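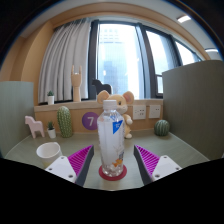 Ticket 5932 -- Break room cooler, second floor, Kelau building
Opened by: Waqas Rajput
Assigned to: Crescencio Villalobos
Status: Open, waiting on part

Reported problem: Cooler shuts off overnight and shows code E9 in the morning. Unplugging it clears the code until the next night.

9:10 Checked outlet with meter, normal. Same outlet runs the microwave without trouble.
9:25 Pulled unit out from wall. Rear coil had heavy dust. Vacuumed it and left a 5 inch gap behind.
9:40 Restarted. Compressor came on, no code.
11:15 E9 back. Room was at 67 degrees, so heat in the room is not the cause.
11:30 Called Skallari support. They say E9 is the cold tank sensor -- a reading under 32 for too long trips it. Sensor was last replaced in September.
1:05 Reseated the sensor plug. One pin is bent and does not hold.

Ordered new harness from Dakis. Cooler is unplugged and tagged until it arrives. Waqas, please let second floor know to use the one by the mail room.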